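Small table by the window: checked cloth, yes or no?
Home and Garden Chat > Kitchens and Dining

Started by mossyteapot, Oct 2, 2023

mossyteapot
Right, settle something for me please. We've moved the little table over to the window in the back room and I've put a red and white checked cloth on it, and I've now had two separate people tell me it looks like a pizza place. My sister said it kindly. My neighbour did not.

I love it. I've wanted a checked cloth since I was about six and my nan had one that came out for tea on Sundays. The plant lives on it as well, up at the far end where it gets the light, and there's just enough room left for a cup or two and a plate of something. It's only a small table so everything on it matters more than it would on a big one, if that makes sense.

What I can't decide is (a) whether the cloth is too much with a plant that leafy, (b) whether the cup looks lost, and (c) whether I should have bought the right shape cloth in the first place instead of grabbing the first one I fancied.

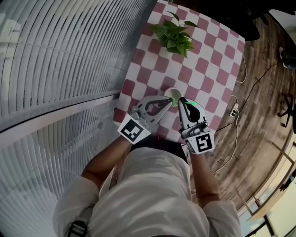
Cup in the middle, plant up the top end, cloth a bit skew-whiff as usual

Go on, be rude, I can take it.

dorset_dumpling
Keep it!! Red and green together is lovely and not at all Christmassy when the red is that deep maroon sort. I had a bright pillar box one and THAT looked like December all year round, it went to the charity shop in the end and I don't miss it.

Also love the little cup with the green inside. Is it a set?

mossyteapot
Thank you! Not a set, no. White outside and pale green inside, came from a stall at Luststead market, and I've been hunting for a second one ever since with no luck. The woman only had the one and couldn't tell me who made it.

gravelpath83
I'm going to be the grump. I like the plant and I like the cup but the cloth is doing all the talking. You've got big squares, then big heart-shaped leaves, then one tiny plain thing in the middle of it. My eye goes cloth, plant, cloth, and then "oh, a cup". A plain cloth in off-white or a soft grey and you'd see the cup straight away.

dorset_dumpling
But then it's just a table with a cup on it, gravelpath.

gravelpath83
Yes. A table. With a cup on it. I fail to see the problem.

Tae-yang Kong
I'm with keeping the cloth. What I would change is the cup sitting on its own. Put a small plain plate or a saucer under it, white for preference, and it gets a bit of an edge. We have checks at home (blue) and anything small gets swallowed unless there's something plain underneath it. Doesn't have to match.

On the shape, how does it hang? If it's a square cloth on an oblong table you'll always be tugging at one end.

mossyteapot
Ooh a saucer, I hadn't thought of that. I've got loads of odd ones.

Hang is uneven, I'll admit it. The cloth is 134 cm long, I measured it this morning, and the packet just said "small table", which was my own silly fault for believing. It's from Wolov, the reduced shelf. I've washed it once and I think it shrank a touch but I didn't measure before so don't hold me to that.

hobnob_harriet
Wolov cloths shrink, mine did! Lovely colours but wash them cool and pull them into shape while they're damp, and don't put them in the dryer whatever the label says. I did mine at 30 after the first disaster and it's been fine since.

Can I be nosy and ask what the plant is? I like a big soft leaf. Mine all go leggy and sulk.

mossyteapot
I'd love to tell you! It was a moving-in present with no label and I've been calling it Gerald. I water him when the top of the soil feels dry and otherwise we leave each other alone. If anybody knows a big green heart-shaped leaf when they see one, please shout.

lynne_in_the_attic
There are about a hundred things with heart-shaped leaves, so I wouldn't like to guess from the top. Show us the stems and the backs of the leaves and I'll have a go.

One practical thing: have you got something under the pot? I ruined a lovely tabletop through a cloth because the water just sat there under the pot and I never lifted it to look. White ring, still there. Cork mat, 10 minutes to cut to size, never had the trouble again.

mossyteapot
There's a saucer under Gerald but no mat. Will sort a mat. (That's my saucers being used up, Tae-yang!)

gravelpath83
While we're being practical, I'd want the plant on the windowsill and the table free. You said it's small. How do two people sit there with Gerald taking up one end?

mossyteapot
There isn't a sill to speak of! And two people don't, as a rule. It's my tea and crossword table. If I have company we use the big one.

It's a white room as well, which I should have said at the start, because I think that's why I went for such a loud cloth. Plain walls, and it was all feeling a bit like a waiting room.

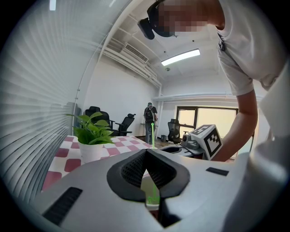

Photo: mossyteapot

dorset_dumpling
Oh well that changes it. White walls can take any amount of check. gravelpath, you can't put a grey cloth in there, she'll fall asleep in her tea.

gravelpath83
I'll give you the white walls. I'd still go for a smaller check. Jovmont do a narrow one in the same sort of red, my daughter has it on her kitchen table, and from the door you'd nearly think it was a plain pink. Compromise?

hobnob_harriet
A smaller check makes my eyes go funny. I had one for a week and had to fold it up and put it away. Big squares every time for me.

Tae-yang Kong
Same here, bigger squares are easier to live with. If the white feels cold I'd put something up on the wall near the table before I touched the cloth. One picture, quite low, so you see it sitting down. People always hang them for standing up.

mossyteapot
Low picture, noted. I've got a print of some boats that's been behind the wardrobe since we moved. My other half thinks it's hideous so it may have to stay a surprise.

lynne_in_the_attic
Boats and checks, you'll have a seaside café by the weekend.

mossyteapot
Don't tempt me, I'll be doing scones.

So far I've got: keep the cloth (four of you, and one grump), saucer under the cup, mat under Gerald, boats on the wall. Still don't know about the uneven hang. Is it worth hemming or do I just live with it?

hobnob_harriet
Live with it until it's had another couple of washes, then hem. If you do it now and it shrinks again you'll be cross.

gravelpath83
Or fold the long end under and clip it. I've got Biwott clips on our garden table, they've held up all right. And I'm not a grump, I'm restrained.

dorset_dumpling
Clips indoors?? No no no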